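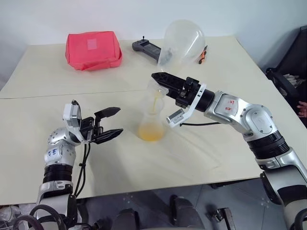 Page last changed: November, 16:40

The pouring task is the oldest exercise in the Rostholm student automation club, and according to the club's lead for the project it is still the one that takes the most bench time. "People see a beaker and a flask and assume it's an afternoon's work," the lead said. "We have 26 saved versions of the wrist path."

The club is preparing for the Flandov round, where each team has to transfer a colored liquid between two clear vessels with a two-arm setup. The club uses yellow. "Clear glass on a pale table is hard for the cameras. The edge of the beaker almost disappears. The liquid is what you can find, so we track the liquid."

One arm pours from a small beaker into a conical flask. The tilt is split into 11 steps, with a short hold between them. Early versions used one smooth rotation, which the lead described as fine until the level in the beaker got low. "At the end you need a lot of angle for very little flow. If the speed is constant, you get a drip down the outside wall."

Finger pressure caused a separate set of problems. The pointed fingers touch the beaker over a small area, and the first settings let it turn in the grip. The members now close in two stages and check the position before lifting. "It costs a second or two. We kept it."

The other arm does not take part in the pour. It waits with its gripper open near the flask. "We tried having it hold the neck — the two arms got in each other's way on the approach. It may come back for the capping step."

Control runs on Clorko, a scheduler written by seven members over two terms. It stands at 2,000 lines, and the lead would like it to be shorter. The Bošković workshop, where the club meets, has asked for a version that newer students can read without help.

Asked what remains before the round, the lead named the camera calibration on the left wrist and the return path after the pour. "The return is slow. We have been working on the pour and left the rest alone."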